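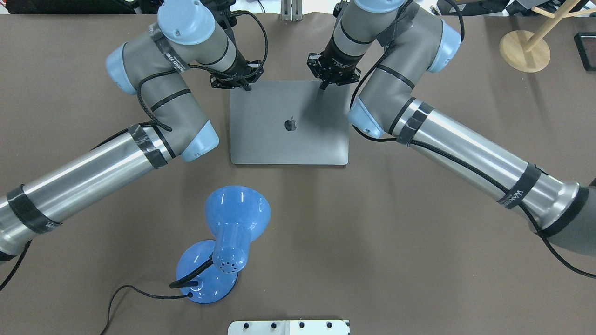
Lidow Launches a Desk for People Who Would Like to Close the Laptop

February | By Areeba Rana, Lidow Press Office

3 comments | 200 shares

Lidow, the office furniture maker that has spent much of its life selling people more things to put on their desks, today introduced Isar, a wide tabletop in brown-gray with very little to say for itself. It goes on sale this month together with Skevex, a glossy blue desk lamp with quite a lot to say for itself.

Isar has no drawers. It has no cup recess, no pen groove, no charging pad and no app. The company's design team was offered all of these by suppliers, some of them more than once, and one arrived with a small cake. The cake was accepted.

"We asked our customers what they wanted from a desk, and mostly they wanted to see it," said Notburga Kaufmann, head of design at Lidow. "They hadn't laid eyes on the top of theirs for a while. One man wrote to say that he remembered it as being oak. He sent a second message after he'd checked."

Lidow sent its survey to buyers of its earlier desks last fall and got 422 replies. The answers were read in full by Kaufmann and by product manager Florian Ruchti, who describes the experience as "like helping 422 people move." Respondents were asked to name the object that had been on their desk longest without being used. Staplers did well. So did chargers for phones the owner no longer had, and a category Ruchti eventually labeled "important envelope."

The survey also asked when people shut their laptops. A good many said at the end of the workday. A good many more said they didn't, and that the laptop was simply left open until it gave up and went dark by itself. Several asked what the question meant.

A desk at the end of the day

Isar was drawn with the closed laptop in mind. The idea is that the computer gets shut, pushed back toward the far side of the table and left there, and that the front of the desk then belongs to something else for the evening – a letter, a jigsaw puzzle, dinner if it has to be. Lidow calls this "the second shift of the table," a phrase the press office argued against and lost.

Depth was the long argument. Most of the company's desks are shallow, as they were designed to go against a wall in a spare room that was supposed to be for guests. Isar is deep enough that a laptop can sit at the back and stay out of the way, which meant redoing the packaging, the legs and one delivery van.

"At the usual depth you close the lid and it's still right there under your chin," said Ruchti. "You end up resting your sandwich on it. We've all done it. I did it through most of this project."

The color took less time. Brown-gray was picked from a shortlist of two, the other being gray-brown. Kaufmann insists that the difference is plain in daylight and has invited reporters to come and look at the samples at 3 p.m., when she says it is most obvious. The invitation stands.

The lamp

Skevex began as a black lamp. Then it was a white lamp, and for a short and unhappy period it was beige. The final version is a glossy blue that Emil Wieser, who designed it, says was meant to be used on the sample only.

"I wanted something I could find on my own workbench," Wieser said. "Then people kept walking off with it, so we stopped arguing."

The lamp has one switch, and the switch has two positions. It doesn't listen to anyone or learn any habits, and it won't send a report on how long it was lit. Lidow's own sales department asked if it could be dimmed by voice and was told that it could be turned off by hand.

Gloss does show fingerprints. The company would like to be upfront about this, having tried a cleaning cloth, a coating and a strongly worded paragraph in the manual. The cloth is included. The paragraph has been taken out.

Trade-in

Buyers who already own a Steiner, the Lidow desk with the many small compartments, can return it when their Isar is delivered. The compartments must be empty. This condition was added after the trial run, when returned desks came back with batteries, birthday candles, foreign coins and a full set of house keys. The keys are still at the front desk and their owner is welcome to them.

"I built half of those compartments, so I have mixed feelings," said Aurelia Rainer, who runs the Lidow workshop. "They were good compartments. You just can't give people that many places to put a paper clip and then act surprised."

Returned Steiner desks will be checked, repaired where needed and sold from the workshop at a lower price to customers who still like compartments, of whom there are plenty. Rainer is one. She doesn't plan to trade hers in.

Price and availability

The first run of Isar is limited to 200 tables. A second run will follow if the first one sells, and a quieter press release will follow if it doesn't. Both products can be ordered through Lidow's showroom and its regular dealers. Each comes with a three-year warranty that covers the top, the legs and the lamp switch. It doesn't cover rings left by mugs, although the company says it will read any letters on the subject.

Assembly of Isar takes two people. One will do, according to Ruchti, if that person is patient and doesn't mind lying on the floor for part of it. Skevex comes in one piece and needs only to be unwrapped.

About Lidow

Lidow makes desks, shelves and lamps for homes and small offices. Its own office is being refitted with Isar tables, a job that has been held up while staff clear off the old ones.

Press contact: Areeba Rana, Lidow Press Office. Sample tables and lamps are available for review on loan. Please send them back.

Share this release | 3 comments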